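Small Oven, Small Table: Making a Play Kitchen Corner That Gets Used

Posted by Tavion Pettigrew, 21 Mar 2020

I love a play kitchen! I love it even more when it packs away before dinner, and that took me a while to work out. We started with one of those big wooden units with a sink and a hood, and my two mostly used it to climb on. Now we have a plain table, a box of pretend food and an oven at one end, and they're at it for an hour at a stretch.

Start with the table. White or pale is best if you can get it, as the food stands out so well and a four-year-old can spot the missing strawberry from across the room. Ours is called Skodby and it cost 20 dollars at a yard sale in August, a few marks and all. Wipe it with a damp cloth and a drop of dish soap, then go over it again with plain water so it doesn't get sticky.

Next, plates. Skip the matching set! Two plates in different sizes and colors give you a ready-made game (fruit on the big one, vegetables on the little one, or whatever rules they come up with), and it makes cleanup easier too, with the small plate sitting on top of the big one in the cupboard.

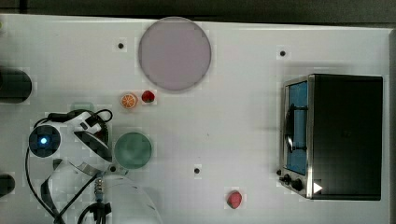 Lavender plate, green plate, a bit of fruit and the toaster oven on the right.

Put out less food than you think. I used to tip the whole box onto the table and it was chaos in a minute. A few pieces at a time is plenty, and you can swap in new ones the next day. Orange slices are a big hit at our house, and so is anything red.

If your oven is a real one that you've retired, cut the plug off before it goes anywhere near the kids, and check the glass and the door edge for chips. Give the door a good few swings yourself to see if it pinches. Crumbs hide under the rack, so turn the whole thing upside down over newspaper and tap it. Baking soda and water, mixed to a paste and left overnight, will shift most of the brown stuff from the glass. Knobs usually pull straight off for washing, but do check they're too big to swallow!

For washing the food itself, I use a mesh bag in a sink of warm soapy water, swish it around and hang the bag from the faucet to drip. Squeeze anything hollow. If black specks come out, throw it away.

Storage is one lidded box, a Morsy, with the plates flat on the bottom and the fruit on top. The oven just stays where it is.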